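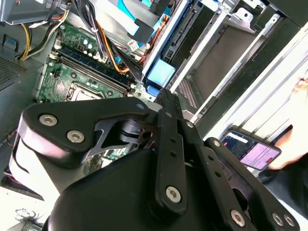 Reading time: 5 minutes

The Gronach Notice

The Office of Device Hygiene at Colden maintained a register of all unwanted software reported by the residents of the district. Entries were made by hand at the counter and afterward copied into the system by the duty examiner, whose name was Yasuo Arai. He had held the post for eleven years and had never been late with a return.

On a Tuesday in December, shortly after the office opened, a woman placed her telephone on the counter and stated that she wished to report a notice.

"Please describe the notice," said Mr. Arai.

"It comes up when I open the browser. I look for the bus times and it takes me to a page called Gronach. I look for a recipe and it takes me to Gronach."

"And what does the page ask you to do?"

"It doesn't ask me to do anything. It says my brother has not eaten."

Mr. Arai wrote this down. The form provided a space of two lines for the wording of any message, and the wording fit comfortably. He inquired whether the resident had a brother. She replied that she did, in Prerkow, and that they had not spoken since the sale of their mother's house. He inquired whether she had installed any application from a source other than the approved store. She had installed a flashlight.

He removed the flashlight. He cleared the history, reset the start page, withdrew permission for notifications from all addresses, and restarted the device in her presence, in accordance with the procedure. The bus times appeared. The resident signed the form, thanked the office, and left.

By noon there were eight further reports.

The examiner entered them in the order received. A retired surveyor had been sent to Gronach while checking the weather, and had been informed that the letter in the blue folder was still unsigned. A student had been informed that the dog was buried under the second pear tree and not the first. A man who ran a dry cleaning business declined to state what he had been informed of, and Mr. Arai, after consulting the guidance, wrote "declined" in the space provided.

In each case the cause was ordinary. There was a flashlight, or a keyboard with animal pictures, or a program for making the battery last longer, and behind it a small extension that altered the address of every search. In each case it came away cleanly. The office had seen a great many hijackers of this type. They sent people to pages of advertisements, and somewhere a person unknown to the district received a fraction of a cent. Mr. Arai looked for the advertisements on Gronach and did not find any. The page was white, with one sentence on it in plain gray letters.

He telephoned the regional laboratory at Sakai and asked whether a bulletin had been issued.

"We have it as low severity," said the laboratory. "It takes no passwords. It sends nothing out."

"Then how is it composing the messages?"

There was a pause in which papers were moved.

"The bulletin covers removal," said the laboratory.

The reports continued through the week. The office extended its hours until seven in the evening, and a second chair was brought to the counter. By Friday the register held 431 entries, and the examiner observed a development for which the form made no provision. Residents had begun to return.

The woman with the brother in Prerkow was among the first. She placed her telephone on the counter as before and asked whether the procedure could be reversed.

"The office does not install unwanted software," said Mr. Arai.

"I understand that. I would like to know whether there was any more of it."

"More of what, please?"

"I drove over there," she said. "He hadn't eaten. He'd had a fall and couldn't manage the stairs. He's staying with me now – he's in the back bedroom, complaining about the pillows. I only want to know whether it had anything else to say."

Mr. Arai explained that the removed items were not retained. He explained that a resident who was dissatisfied with a removal could submit an objection in writing within 32 days. She took the form. When she had gone he saw that the people waiting behind her had each taken one as well, and that the tray was empty.

That evening he remained after closing to bring the register up to date. The heating had been turned down and he worked in his coat. He read through the entries from the beginning, which was not required of him. The letter in the blue folder. The second pear tree. Your daughter kept the ticket. The doctor at Colden wrote down the wrong foot. He had typed each of them with care and corrected the spelling, and until then he had not considered them together. They were not threats, and they were not quite advice. They resembled the remarks of a neighbor who has noticed something over a fence and has wondered for some time whether to mention it.

His own telephone was of an old pattern and had been issued by the office. It carried no games, no flashlight, and no keyboard but the standard one. He inspected it every month and signed the card to show that he had done so. He set it on the desk and looked at it.

The guidance for examiners contained forty pages on the removal of hijackers and a single line on their installation, stating that under no circumstances should an examiner do so on an office device. Mr. Arai knew the line well. He had drafted it.

He went to the evidence cabinet and took out the one handset that had not been collected. It belonged to the dry cleaner, who had left it on the counter on Tuesday and had not answered two calls and a letter. The item had not yet been treated. It was not an office device.

Mr. Arai sat down, buttoned his coat to the top, and switched it on. He opened the browser. He could think of nothing to search for, and so he typed in the bus times.

The page took a while to load. It was white, and the letters came up gray and quite small.

He read the sentence twice. Then he entered the time in the register, and under the wording of the message, after consulting no guidance, he wrote "declined."

He turned off the lamp and caught the last bus to Sakai, where his father lived.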